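Nerano Wrist Marker Band, pair

Wrist bands printed with square black-and-white fiducial markers, for tracking hand pose from a head-mounted camera. Designed by Woo-jin Heo for the Messina home manipulation build and sold as a finished pair or as a print-and-sew kit. Current revision: July 2026.

Markers repeat around the full circumference, so at least one normally stays readable as the forearm rolls. Band and strap are white with black edging. The strap is left long and can be trimmed after fitting.

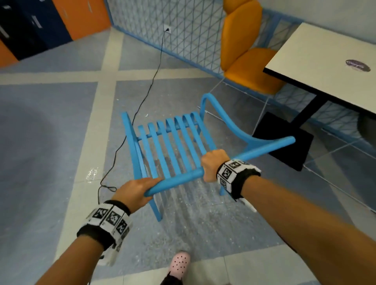
Bands on both wrists, two-handed chair lift.

Specifications
Band width: 50 mm
Circumference: adjustable, up to 200 mm
Weight: 16 g each
Closure: hook and loop
Marker IDs: unique per band, left and right sets not interchangeable

Setup
Fit each band directly behind the hand, over bare skin. Tighten until it no longer rotates when the wrist is turned. Load the matching layout file into the Witier tracker and run the static calibration once per wearer. Matte print only; glossy reprints lose corners under ceiling lights.

Known limits
Detection drops when the inner wrist is pressed against the load. In Baptiste Arnaud's workshop trials, at least one marker per hand was found in 97 percent of samples. Fast swings were not tested.

Wipe clean with a damp cloth. Do not iron. Spare straps ship separately.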